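Clearing out Iltville – the gallery

Home / Galleries / Moving out

Four years in the flat at Iltville and 6 people through it in that time. The keys go back to De Bruijn at the end of September so we spent the evenings sorting. Rule was simple, everything comes out of the cupboards and onto a table, then it gets a box, a new owner or the trash. Most of what came out was cleaning stuff. Don't ask me how a place with that many cloths got that dusty.

Only got one picture up so far, rest are still on Nathalie Brouwer's phone and she's on a train. Notes are in the order we did the rooms.

HALL CLOSET
Coats first. Wilma Segers claimed the long gray one before anybody else got near it. Umbrellas went to the neighbors, the two that opened anyway. Behind the shelf paper – a receipt from the Deltodach store for 112, no idea what for. Kept it in case the De Bruijn people ask about the shelf.

BATHROOM
Quick one. Half bottles poured together where they matched, the others rinsed and out. Shower curtain stays, it was there when we moved in. Pui-shan wants it noted that she scrubbed the grout and it took her untill nearly midnight.

KITCHEN, HIGH CUPBOARDS
Jars. So many jars. Kgomotso Buthelezi took the ones with lids for her chutney, everything else to the glass bank in 2 trips. The big pot goes to Ilell with Wilma. Spice rack came off the wall with a good bit of the wall – filled, sanded, needs a second coat before the inspection.

KITCHEN, UNDER THE SINK
Worst cupboard in the flat and we left it for last, naturally. Gloves, bags, packets, things pushed to the back and then more things pushed in front. Took everything out by the armful and dumped it in heaps, then went through heap by heap. Unopened packets go in the Ilell box. Gloves only if there's a pair. Bags get folded, or get used for the trash, whichever is faster. 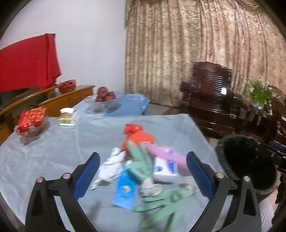
Gallery and notes: Pui-shan Lui
Moving out – September

One of the heaps on the blue-gray cloth. Green rubber glove across the front of the orange-red stuff, blue packet next to it, something bright red and crumpled on top.

STILL TO DO
Second coat on the kitchen wall. Meter readings, both of them. Somebody has to call De Bruijn about the deposit, it's 2,000 and we want it back in one payment. Nathalie Van Damme has the forwarding adress list, if you're not on it text her before 6 tonight. Boxes for Ilell are by the door, please dont stack anything on the one with the jars.

More pictures when Nathalie B. gets signal.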